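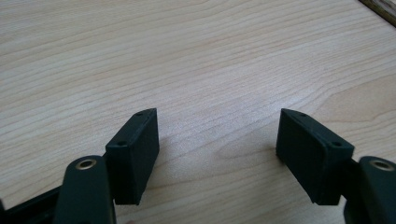 The grain on this top, with that soft oval in it. I could look at wood grain all day

OK so I've been reading and asking people about wood grain for most of a year and I'm finally putting it all in one thread, because three of you asked and I will take any excuse. Get a snack

Start with the very basic bit. A tree puts on a layer every year, right under the bark. Spring growth is quick and usually paler, summer growth is slower and usually darker. That pair is your ring. You knew that! I knew that too! I'd just never thought about what it means once you cut a board

Because a board is a slice through a stack of cones. A tree is wider at the bottom, so the layers are long skinny cones nested inside each other. Every pattern on every table you've ever eaten at comes from the angle the saw went through those cones

Cut straight across the trunk and you get circles. Cut lengthwise through the middle and you get nice straight lines. Cut lengthwise off to the side and you get those tall pointed arches, which woodworkers call cathedrals. I love that they call them cathedrals

And ovals! An oval in the grain is often where the layers bulged or dipped a little and the cut skimmed off the top of the bump. Same as the closed loops on a hiking map. Once I heard the map comparison I couldn't stop seeing hills

This is the thing that got me, by the way. I was at the lumber yard in Fraser last February to buy one (1) shelf. The woman at the counter, Lakshmi Palaniappan, saw me tilting a board back and forth and came out from behind the register to show me the end of it

She lined up the rings on the end with the lines on the face and ran her finger around the corner, and it all connected. Same line, two sides. I stood there like a kid at the aquarium. Forgot to buy brackets

So if you want to try it: find any solid wood edge in your house where you can see the face and the end together. Cutting board, stair tread, old stool. Pick one dark line and follow it around the corner

If the lines don't connect at all, you may be looking at veneer, a thin sheet of real wood glued over something else. Nothing wrong with it. Some of the prettiest grain I've seen is veneer, since people save the fancy logs for it

Flatsawn vs quartersawn, quick version. Flatsawn = rings lie mostly flat in the board, you get the arches. Quartersawn = rings stand up close to vertical, you get straight lines, and the board moves less when the air gets damp. Costs more too, there's more waste and more turning the log around

Quartersawn oak has a bonus, which is ray fleck. Those shiny ribbons that look like someone dripped something across the grain. They're rays, cells that run from the center of the tree out toward the bark, and oak has huge ones. I have a secondhand chair that's covered in them and I show it to everyone who comes over

Then there's figure, which is a different thing from grain, and I used to mix them up constantly. Grain is the direction the fibers run. Figure is the show they put on. Curly maple looks like it has ripples because the fibers really do wave, and each wave catches the light differently. Walk past it and the stripes swap places!!

Bird's eye maple is still kind of a mystery. There are several ideas about what causes those little dots and I have not found anyone who'll commit to one. Kind of thrilled about that

Things I got wrong, for balance. I thought wide rings always meant weak wood. It depends on the tree. In a lot of softwoods tight rings are stronger, but in oak and ash, fast growth can give you denser wood. Darcy Nguyen corrected me on this at length, in a parking lot, in the rain, and was right

Also thought you could name any wood from a photo. You can't, or I can't. Stain covers a lot, and pale woods especially all start to look like cousins. People who do it for real look at a clean cut on the end with a hand lens

The lens is worth it, though. Mine was cheap and it's lived in my coat pocket ever since. Under it red oak is full of open tubes, like a bundle of straws. White oak has the same tubes but they're mostly plugged up, and that's why barrels are made from white oak

Someone is going to ask about counting rings so: yes, I did. There's a slab on the wall at the Wolau branch library and I got to 299 before a kid asked what I was doing. We started over together and got 300. I trust the kid

Sanding tip because I learned it the slow way. Go with the lines. Scratches across the grain hide until you put finish on and then they're all you see

Anyway, go tilt something wooden under a lamp tonight and tell me what you find. I want arches, I want fleck, I want weird knots. Photos of your grandma's dresser extremely welcome

Adding one more, I forgot spalting! Black squiggly lines in maple or beech, drawn by fungi walling off their territory. Whole separate thread. Working on it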